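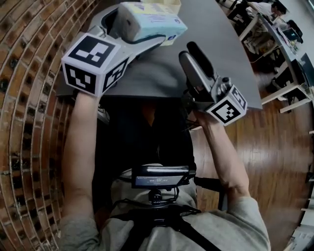
**SUPPLIES & STORAGE**

### Wipes, boxes and the February restock

The February delivery from Danladi came in at 183 packages, which covers wipes, paper towels, trash bags and the small tissue packs. Everything has been unpacked and checked against the order. The wipes go out first, as usual, and each shared table on the second floor gets its own box.

A few things are different from the fall.

The wipes are now soft packages only. The hard tubs took up too much room in the Kiltach closet and the lids kept going missing, so we stopped ordering them. If you still have a tub at your table, use it up and put the empty one in recycling. Please don't refill it from a soft package. The sheets fold differently and they jam in the opening.

Soft packages do dry out if the flap is left up. Press the flap down along its full length after you pull a sheet. If a package has been sitting open and the top sheets feel stiff, turn it upside down overnight before you throw it away. Most of them come back.

Each table box is plain cardboard and holds 3 packages of wipes standing on their long edges, plus a roll of trash bags. Stand the wipes up so the printed side faces out. Stacked flat, the bottom one gets crushed and tends to leak at the seam, and we lost several that way in the Plerkomach room last year. The box stays on the table, toward the back, so there is space to work in front of it. On the curved tables, keep it a hand's width in from the edge.

When you are down to your last package, take 2 more from the closet and write it on the sheet inside the door. Table name and number taken is enough. The sheet is how the next order gets worked out, and in the fall it had almost nothing on it for November, so we ran short before the holidays.

The closet itself has been rearranged. Wipes are on the middle shelf, paper towels below, trash bags on the hooks to the left. Tissue packs are in the gray bin on top. The full reserve is 48 packages of wipes, and those are behind the front row. Take from the front.

The wipes are for tabletops, chair arms and door handles. For monitors and anything else with a screen, use the dry cloths in the Surelell drawer by the copier. The cloths can be washed, so drop used ones in the mesh bag next to the drawer and they will be back within the week.

Flattened shipping cartons go by the loading door before 4 p.m. Small ones in good shape can be left on the closet floor, since the older table boxes are wearing through at the corners and a few will need to be replaced this spring.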